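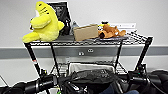
22/07/2021

Tidying notes, shelf work, written up at the end of a long afternoon with the window open and my second pot of tea gone cold.

Today was meant to be the simple chore. Put the things on the top wire shelf where they belong, leave the shelf neat, done. Vilém Urban asked me over lunch whether a machine could do his kids' playroom yet, and I said I'd give him a proper answer by evening, so part of this is for him (hello Vilém, the answer is further down, and you won't love it).

We ran 28 attempts on the top shelf. I kept the objects mixed on purpose: the two plush toys, the cardboard box, the clear bottle and so on. Soft things and stiff things in the same run, because that is what a real shelf in a real house looks like, and because I was tired of reading our own results on tidy rows of blocks. My own shelf at home would make a block look like a holiday.

The box first, as it's the short story. Fine. Flat sides, plain cardboard, stands on its edge and stays put while you make up your mind. The arms like a box. If everything in the world came as a carton I could close the notebook and go home. The one trouble was pushing it before gripping it, and that went away once I slowed the last bit of the approach and let the fingers open wider than seems polite.

The plush toys are another matter, and I spent most of the afternoon on them. The big yellow one is lovely to look at and awful to pick up. It squashes, then it comes back, then it rolls toward whichever side you didn't expect. A grip that is gentle enough to look nice doesn't hold it, and a grip that holds it tends to drag the whole body sideways along the wires before it lifts. What worked best was going in low from both sides and treating it like a loaf of bread, with the two arms moving together. I want to try this again with the timing tightened up, since the right arm was still arriving late.

The orange dog surprised me. I had expected the floppy legs to be a nuisance, and they were, but the body in the middle is firm enough that a pinch across the belly does the job. The head is a bad place to grab. It swings. Lifting it off the tray was much easier than lifting anything off bare wire, and I think we should take that seriously: a small tray under the soft things may be worth more than a week of tuning. Price would call this cheating. I'd say that people put trays under things too.

The clear bottle remains the clear bottle. Depth goes to pieces on it, as it always does, and half the time the arm closed on air just in front. I tried coming in with the dark bottle-shaped thing beside it as a guide, which helped a little, then didn't. I've left this for when the Jallier people send the updated filter - no point fighting it by hand before then.

A few small things so I don't lose them:

The wires of the shelf catch fingertips. Come down from above and you can hook one without noticing until you try to leave. Lift straight up for a finger's width before any sideways motion. I've put this in the script as a fixed step.

The black screen behind the yellow toy is a problem for planning, as the toy hides a good part of it. The planner treats what it can't see as free space, and I had to stop it by hand 2 times when an arm was heading in behind. Please nobody take out that stop until the occlusion code is merged.

Cables. I retied the bundle between the arms after lunch and it's better, though the left one still pulls when the wrist turns all the way round. Zamex sells a softer sleeve and I've asked for a length of it.

The longest run took 140 seconds from start to finish, most of it spent thinking about the bottle. I could clear that shelf in the time it takes to hum a verse of something, and I'm slow, and I'd be talking to someone while I did it.

So, Vilém. Can it do a playroom? No. It can do one shelf, at a height that suits it, with me standing by with a hand near the stop button. It can do the boxes well and the dog fairly well. You need something that works 365 days a year with marbles on the floor and a child asking it questions, and I don't see us there by November or by the November after. But I did stand and watch it take that dog by the middle and set it down again quite kindly, and a year ago I wouldn't have bet on that either.

Next session: the lower shelf, starting with the white fabric on it. Cloth will be worse than plush, I'm fairly sure. Ernus has lent us the wider fingertips, still in the drawer under the printer, and I'd like to fit them before we begin and redo the yellow toy with them first, same starting pose, so we have something fair to compare against.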